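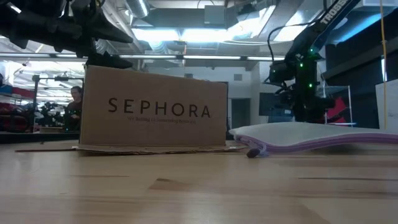 One of the two arms at the Munden bench, with its status lights showing green.

Features > Machines > When It Goes Wrong

The Knife That Didn't Drop

I've been writing about robots long enough to have a favorite kind of failure, and it's the boring kind. Give me a loose connector or a bad power supply any day. What happened at Munden in September was the other kind, the sort where everybody in the room goes quiet and then starts talking at once.

Munden is a small shop that teaches pairs of robot arms to do packing room chores. You know the stuff: open the carton, take out the thing, put the thing somewhere else. One of those chores is passing a utility knife from one gripper to the other (yes, I raised my eyebrows too), and they'd run it 446 times without anything worth writing down.

On run 447 the first arm held out the knife, the second arm closed on it, and the first arm didn't let go. So now you've got two machines holding one knife and each of them wants to go home! They pulled. The handle twisted, the motors whined, and then one side won and whipped the knife back over the table a lot faster than anyone had planned.

Nobody got cut. Dagim Yilma, who runs the bench, was reaching for the stop button at the time, and he told me the arm swung past his sleeve. "I was annoyed before I was scared," he said. "I thought, oh come on, just open."

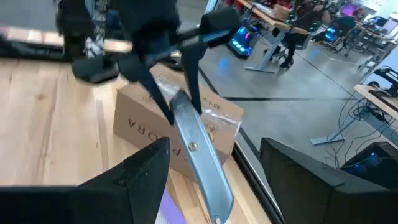
The handoff from close up, seen from one gripper's wrist camera.

I figured it would be a software bug with a long name. Nope. The gripper had been told to open, and its controller reported that it had opened, and the fingers simply hadn't moved. A replacement part from a supplier called Stavitz had a gear that could slip under load, so the motor turned 27 degrees and the fingers stayed right where they were. The arm was reading the motor, and the motor was telling the truth about itself.

What bugged Yilma more was the pulling. There was a limit on how hard an arm could tug, but somebody had raised it months earlier to get through a job with stiff cartons, and it had never gone back down. I asked who. He laughed and said he'd checked, and it was him.

The fixes are pretty plain. The tug limit is back where it started. Both arms now freeze if the handoff takes too long, and a person has to clear it by hand. The stop button moved to the end of a cord so you can hit it without leaning over anything. They also swapped the gear and ran 1000 handoffs with a dull dummy blade before going back to the real knife. It froze 58 times, mostly for no good reason, and Yilma says he can live with that. He's still arguing with Stavitz over the bill for the gear.

More from Machines
The Night Shift at Fomwood
Berhe's Bread Slicer Gets a Second Chance
Why Your Warehouse Door Hates Forklifts
Letters: Readers on Stop Buttons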